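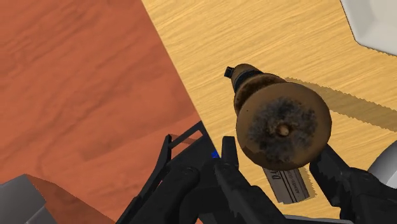
Home Diary Garden Odds and Ends Archive

January
By the author of Clindine Diary
2 min read

Up before the magpies this morning, which is saying something at this time of year, and I sat on the back step with my tea and listened to the neighbour's sprinkler ticking around. It was already warm enough for bare feet. I do love that first hour, before the flies have organised themselves and while the concrete still has a bit of the night in it.

I had promised myself I'd finish the apricots today, and I have, more or less. The tree went mad this year. After the poor showing last summer I had half a mind to cut it back hard, and I'm so glad I was too lazy to do it! I got 7 jars of jam out of the morning's boil, with a dribble left over that I ate on toast standing up at the sink. It's a darker colour than my mother's used to be. I think she took hers off the heat sooner, and she always cracked a few of the stones and put the kernels in, a thing I never remember until the lids are on.

Drove over to Nistden after lunch to return the big preserving pan and stayed far too long, as I always do. The road past the Twal turn-off has been resurfaced at last, so the car no longer sounds as though it's losing its teeth along there. The paddocks are the colour of old straw and the dam on the corner is lower than I've seen it in years — just a brown saucer with a ring of cracked mud and two very disappointed ducks. Lirkon had rain on the weekend, apparently. We had eleven drops and a lot of wind.

There was a letter waiting when I got home, the rates, $837 for the quarter, so I put it under the fruit bowl where I can pretend it's a placemat. Then I lay on the lounge room floor with the fan going and read three chapters of my library book without taking in a word of them. I'll have to go back to where the sister arrives by boat.

The cool change came through a little after six. You could smell it first, dust and eucalyptus, and then every door in the house banged at once and I ran about opening windows like a mad thing. Cold chicken and tomatoes for tea, and a spoonful of jam on ice cream, still slightly runny. I may have to boil the lot again tomorrow.

Must ring about the gutters. Must also find the labels, as I've already forgotten which jars have the ginger in them.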